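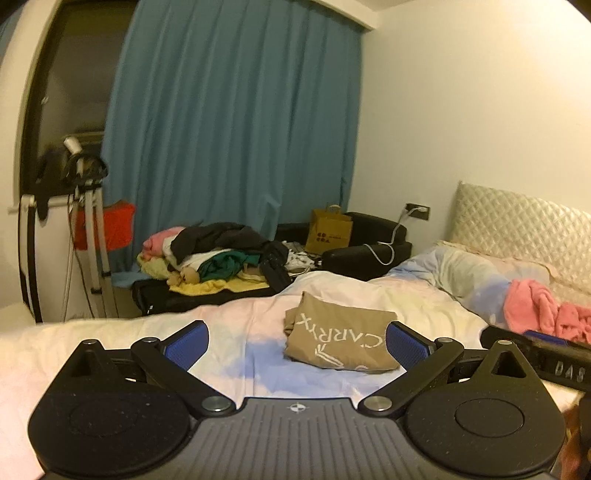

4.2 Rest between matches

Young defenders in the Suston and Sellano leagues often play twice within four days, and the rest they get in between varies a great deal from one household to the next. We asked players to record where they rested as well as for how long, because a nap on the team bus and a nap at home had been treated as the same thing in our pilot forms. The category "bed" was used for any bed with ordinary bedding on it, whether plain sheets or a pastel set like the one in the opening photograph. Sofas, floor mats and reclining seats were put under "other." Time spent lying down with a phone was counted as rest if the player marked it so, and we did not try to correct for this.

The final sample was 327 players, all of them registered as center-backs or full-backs at the start of the season. Together they returned 1,877 usable diary entries. An entry was usable if it gave a start time, an end time and a location, and if it was filled in no later than the following evening. Entries from the February break were left out, as neither league had fixtures then and training was optional at most clubs.

Players who rested in a bed on the afternoon after a match reported less leg soreness the next morning than players who rested elsewhere. The difference was small. It was clearer among full-backs, who cover more ground at speed, than among center-backs, and it did not appear at all in weeks with a single match. Night sleep was similar in both groups, so the afternoon rest may matter in its own right — though we cannot rule out that players who felt better simply found it easier to get home and lie down. 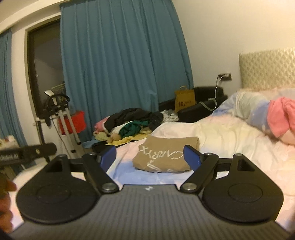
Figure 3. Folded brown garment on a bed with pastel bedding.

Travel made the picture less tidy. Clubs from the Wostcombe side of the region had longer return trips, and their players tended to log two short rests where others logged one long one. We added these together if the gap was under an hour and kept them apart if it was longer. Running the analysis with all split rests removed gave the same direction of effect, with a wider margin of error.

We use cookies to improve your reading experience. By continuing to browse you accept our cookie policy. Accept | Manage settings

Playing time was handled as in Section 3. Players with more than 3,000 league minutes were analyzed separately, since their soreness scores were already high at the start of the diary period and changed little afterward. Goalkeepers and midfielders were not included. Some clubs move a midfielder into the back line late in a game, and those minutes are missing from our totals.

Soreness was scored each morning on the Antunes scale, which runs from zero to six. Most scores fell between one and three, and this narrow spread limits what can be said about individual players.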